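Repair shop opens motor bench to the public, first two weekends free

March 20, 2022

26 comments | 2 shares

OLTCOMBE - People were lined up outside the Groen repair shop before the doors opened Saturday, most of them carrying something that didnt spin anymore. Box fans. A treadmill in pieces. Wheels off kids' scooters, one e-bike wheel with the tire still on.

The shop, which has fixed pumps and fans out of the old feed store since last June, is now letting residents use its motor bench on weekends. First two weekends are free. After that there is a small bench fee, not set yet.

"We kept getting the same phone call," said Hrefna Baldursdóttir, who runs Groen with Mikkel Juhl. "Wheel won't turn, store says buy a new one. And half the time it's a wire. Or a bearing. You open it up and you can see it."

Money for the bench came from a town small-business grant of $2,475. Juhl said it went to bearing pullers, a decent meter, lighting and a lot of new screwdriver bits, which he expects to lose.
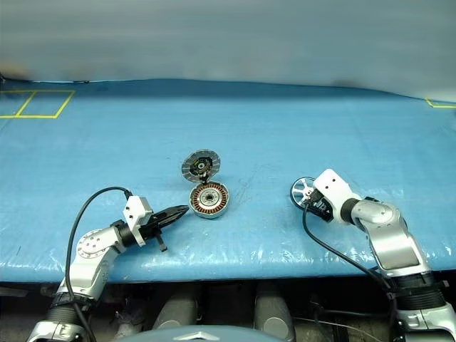 Disc motors, the flat kind used in scooter wheels and some e-bikes, are what the shop wants people to bring first. They come apart in two halves and the insides are easy to follow even if you have never opened one, Juhl said. The copper windings sit in a ring around the hub, with dark slots in between, and on an open motor like the one on the blue work surface a first-timer can put a finger on each part and get told what it is. The wires are short and easy to yank, so the halves get set down close together. Burned windings are usually black and smell bad. Those motors mostly go in the scrap bin, though Baldursdóttir said she will rewind one if the owner is stubborn enough about it.

Daryna Bilyk of Kandum drove over with a scooter wheel her son rode through a creek. She said a bike store wanted more for the job than she paid for the scooter.

"I figured I'd get laughed at," Bilyk said. "They gave me a stool."

Her wheel had rust in one bearing. It was turning by lunchtime, a little noisy. She was told to come back for a second bearing when the order comes in, probably next week.

Others had less luck. Oluf Thorlacius brought a ceiling fan that hung in his parents' kitchen and left with it in a grocery bag. The shaft is bent and nobody makes that one now. He said he might try a machine shop.

Not everything is welcome. Groen will not take microwaves, anything gas powered, or battery packs. Take the battery out before you come, Juhl said, and leave it at home, not in the car. Two people were turned away Saturday for packs that looked swollen.

Up to 2 projects per household each day. Kids under 12 need an adult at the bench with them, and long hair should be tied back. Safety glasses are by the door.

The shop is also asking for dead motors it can use for parts. Scooter wheels, washing machine motors, old fans, all fine. Drop them at the side door during the week, the front is locked until noon. No need to clean them but please dont leave them in the rain, Baldursdóttir said.

Védís Vídalín, who teaches shop class at Oltcombe's middle school, will run a short intro on using a meter next Saturday morning at 10. Bring your own meter if you have one. The class fits eight people and five spots were already gone by Saturday night, according to a sign-up sheet taped to the counter.

The bench is open Saturday and Sunday, noon to 5, at Groen, next to the Ilora laundromat. Parking is in back. The lot on the laundromat side is for laundromat customers and they do tow.

Call the shop to ask if a part is in stock before making the drive. Email gets checked on Mondays, mostly.

2 shares | 26 comments | Leave a comment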